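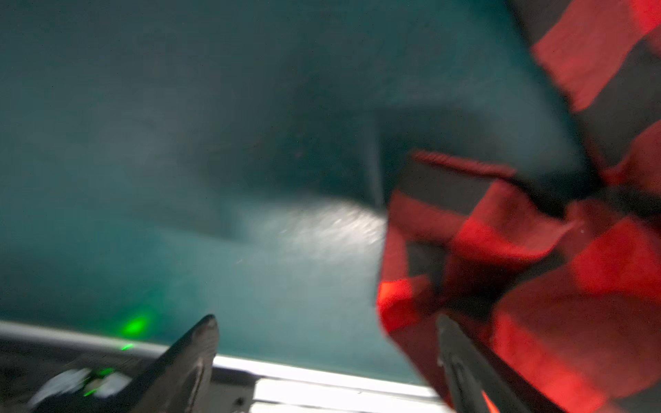

How do you keep warm in a rented house with no proper heating? You warm the person first and the room second.

I moved to Figueroa Street in May, from a country where every flat has a radiator under every window. My Australian winter education was slow and expensive, so I write it down for those who arrive after me.

---

**2**

The first mistake was the fan heater. I ran it all evening in the living room with the hallway door open. The bill for that quarter was more than 800 dollars. I read it three times, standing in the kitchen in my coat.

---

**3**

Close the doors. At home we never did it, the whole flat had one temperature. In this house the hallway is a second outside. I now live in one room from dinner until bed and I am much happier in it.

---

**4**

Under the front door there was a gap where I could push my finger through. A door snake from the market cost 6 dollars. It is a long sausage of cloth filled with rice or sand, and the word "snake" worried me for a whole minute when my neighbour offered to lend me hers.

---

**5**

Curtains should reach the floor, or close to it. Mine stopped at the window sill and the cold air came down behind them and over my feet. I bought a longer pair second-hand at Pekia and sewed a heavier lining to them by hand. My stitches are not beautiful. They are behind the sofa.

---

**6**

About blankets: two thin ones are often better than one thick one, and it helps to have something underneath you also. For years I only put more on top and wondered why my back was cold. Fleece dries quickly on the line, wool takes its time. I use both.

---

**7**

A hot water bottle needs to be replaced when the rubber becomes stiff or shows small cracks. Many have a little flower-shaped mark near the neck that tells you when it was made. Don't fill it with boiling water, and press the air out before you close it.

---

**8**

Someone asked me about damp. Yes, I have it, in the bedroom corner behind the wardrobe. I moved the wardrobe a hand's width from the wall and I open the window for a short time every morning, even when it hurts. The corner is better – not perfect.

---

**9**

Ask your landlord before you ask the internet. I was afraid to write to mine for a whole winter. When I finally did, the agent sent a man to fix the bathroom window, which had never closed properly. It took him one visit.

---

**10**

My cousin in Rillska has a Drevonum stove and sends me a photo of it every time I complain. I would like one. I would also like a chimney.

---

**11**

If you have only 100 dollars for the whole season, I would spend it on the gap under the door, long second-hand curtains and warm socks, in this order. Keep what is left for the bill.

I will add the post about kitchens when I have measured my window there.

– Nikola Dumitrescu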